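**Altance hand brush and dustpan set, bedroom size**
Item 2353 - sold by Castico

A small brush and pan for dry crumbs, lint, hair and bits of paper on beds, nightstands and shelves. It does the jobs that are too small for a vacuum cleaner and too dusty for your hand. Both parts are plastic, and the brush has one dense row of dark bristles.

**What you get**

- Hand brush with a long handle
- Open-front dustpan
- Care card

Color: lilac gray. Other colors are listed separately when we have them.

**Using it on a bed**

Shake the pillow first and put it back against the headboard. Pull the sheet flat with your free hand, because folds hold crumbs and the brush will ride over them. Lay the pan on the sheet with the open side facing the sweep and press lightly on the back so the lip sinks a little into the fabric. Brush with short strokes. Long strokes flick things onto the floor.

Tissue and paper scraps are easy to catch. Hair takes more passes, and on flannel it may not come up at all - use a lint roller for that.

Keep one set for bedding and another for floors. We sell the set in packs of 2 for this, and Gillespie Matheson in our store room can mark one of them with a dot of paint if you ask when ordering. 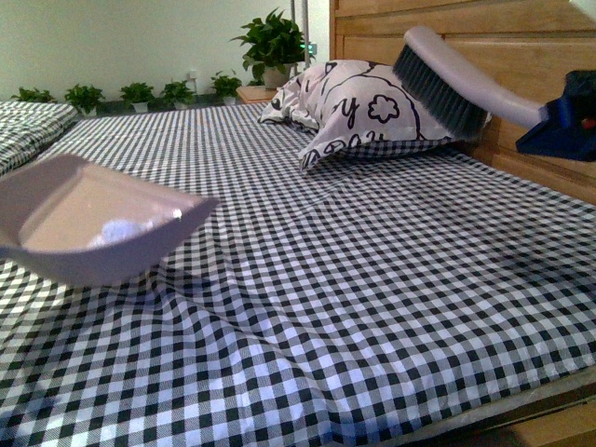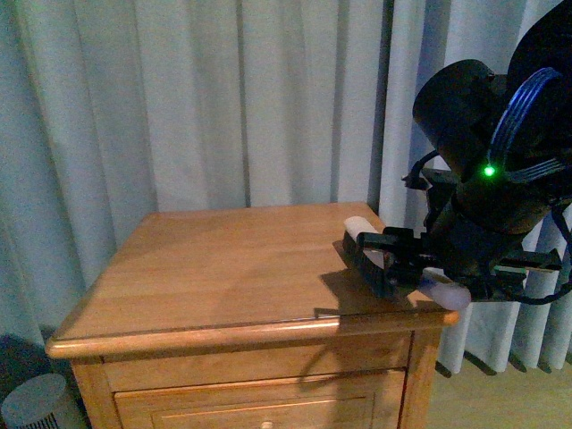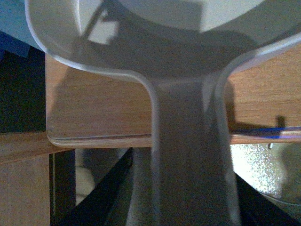

**Using it on a nightstand or shelf**

Take everything off the top before you start. Brush along the grain on wood, from the back toward the front edge, and hold the pan just under the lip. If the edge is rounded or molded, tilt the pan up so it meets the curve, or fine dust will slip between the two. Drawer fronts with grooves can be done with the corner of the brush. Go over the top with a dry cloth afterward.

Don't use the brush on a wet or freshly oiled surface. The bristles pick up oil and then leave it on the next thing you sweep, and it is hard to get out of cotton.

**Care**

Knock the brush against the inside of a trash can after use. Wash both parts by hand in warm water with a little dish soap and let the brush dry with the bristles facing down. No dishwasher, no bleach. Don't store the brush standing on its bristles, they will bend and stay bent.

**Shipping and returns**

We ship from Skeltham. Orders placed before noon go out the same day. Shops and guest houses can order by the case of 20, with up to 79 sets on one account before we need to call you about delivery. Case orders are handled by Craig Forsyth.

Returns are fine if the brush hasn't been used. If a part arrives cracked, send us a photo of it and we'll mail a new part, you don't need to send the old one back.

**Customer notes**

"Bought it for the guest rooms. The pan is light enough that it doesn't drag the sheet along with it. Would like a hole in the handle for hanging." - Kenneth Baxter

"Good for cracker crumbs. Sheds a bristle now and then." - Satish Sengar

"I had the Barrera one before and the handle was too short for a double bed. I can get to the wall side with this without kneeling on the mattress." - Magnus Geddes

The next delivery of the lilac gray sets is due in April. Replacement brushes without the pan are in stock now and use the same item number with a B at the end.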